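Neltbridge Towels: README

Hi, I'm Kelly Lopes, and this is my set of notes and pictures on towels being picked up, folded and put away. I started it in October thinking I'd be done in a week (ha). It has 890 pictures now, and 670 of them have notes I'm happy with. The other ones are in the "later" folder, so skip those unless you like my typos!

I stuck to plain terry because it bunches up so nicely. Flat cotton just sort of flops over, but terry holds a fold for a bit and you can see the loops along every ridge. My favorites are the peachy ones, gathered in the middle so the corners stick out every which way, kind of like a rose. 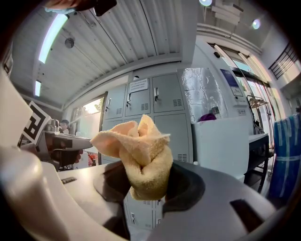
2 min read

Every picture gets one line in towels.csv: color, fabric, and how the towel is sitting. For that last part I use "flat," "folded," "rolled" or "bunched." A twisted-up towel counts as bunched, even if it's a very pretty twist. I write peach for anything from pale apricot to light tan, so please don't email me about the shade (Weltero already did).

The folders go by place. Vallejo has 565 pictures and Girum has 300, and the last few are in one called "misc" that I still need to sort.

Use any of it you like, just keep my name in the file. If you spot a wrong label, send me the line number and I'll fix it, usually on a Wednesday night.

Still to do: washcloths, bath mats, and renaming the "rolled2" folder.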